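Bendon Bus Routes to Change in April as Nonstead Transfer Station Opens

Gidier Transit will put a new bus schedule into effect in April, with changes to 10 routes serving Bendon, Nonstead and the Meireles Road corridor. The changes coincide with the opening of the Nonstead Transfer Station, which replaces the curbside stops on the north side of the Nonstead rail crossing.

The new schedule adds 137 weekday trips across the system, for a total of 1259. Most of the added trips run before 7 a.m. and after 6 p.m., the two periods riders raised most often in last fall's survey. Gidier Transit received 518 completed surveys, on paper and online.

"Riders told us they could get to work but had trouble getting home," Gidier Transit said in a statement. "The evening service is where most of the new hours went."

Route changes

Route 2 (Bendon Local) will run every 20 minutes on weekdays until 9 p.m. It now drops to hourly service after 6:30 p.m. The route will no longer make the loop through the fairgrounds lot except on event days.

Route 4 (Meireles Road) will be extended east from the county library to the Meireles medical offices. Riders going to the medical offices will not have to change buses at the library.

Route 7 and Route 9 will be combined and will operate as Route 7. The stops at Alder Street and Second Street will close. The nearest stop for both is Alder and Fourth, which has a shelter and a bench.

Route 11 (Nonstead Express) will leave from Bay C of the new station. Its first morning trip moves from 5:50 a.m. to 5:25 a.m. to meet the early train.

The remaining five routes have changes of five minutes or less at most stops. Riders should still check the new timetable, as some connections at Nonstead have been moved to a different bay.

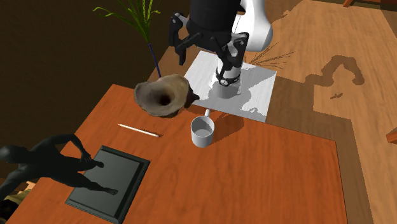

Fares are not changing. A single ride remains $1.75 and a day pass remains $4. Monthly passes bought before the schedule change will be accepted on all routes, including the combined Route 7. Transfers are free for 90 minutes and can be used in either direction.

Paper tickets will continue to be sold on board. Drivers do not carry change. The ticket counter now located inside the Bendon office will move to the Nonstead Transfer Station and will be open from 6:30 a.m. to 5:30 p.m. on weekdays. Passes will also be sold at the Bendon library during regular library hours.

The transfer station

The Nonstead Transfer Station has six bus bays, an indoor waiting room, restrooms and a covered bike rack. All six bays have level boarding. The waiting room opens with the first bus of the day and closes after the last one leaves.

There is no all-day parking at the station. Short-term spaces on the Mill Street side are for drop-off and pickup, with a limit of 15 minutes. Riders who need to leave a car for the day can use the park-and-ride lot on Meireles Road, served by Route 4.

The curbside stops at the rail crossing will remain in use through the last trip of the night before the new schedule begins. Signs at those stops will give walking directions to the station.

Dial-a-ride customers

Customers who use dial-a-ride do not need to register again. Standing trips will carry over with the same pickup times unless the customer is contacted by phone. The service area now includes addresses within three-quarters of a mile of the Route 4 extension.

Open house

Gidier Transit will hold an open house on Thursday from 4 p.m. to 7 p.m. in the lower meeting room of the Bendon library. Staff will have printed timetables and can help riders plan a trip. Spanish and Portuguese interpreters will be present. The library is served by Routes 2 and 5.

Printed timetables will be on all buses two weeks before the change. Large-print copies can be requested from the Bendon office.

About Gidier Transit

Gidier Transit operates local bus and dial-a-ride service in Bendon, Nonstead and nearby communities. Its main office and garage are in Bendon.

Media contact: Gidier Transit Communications Office, Bendon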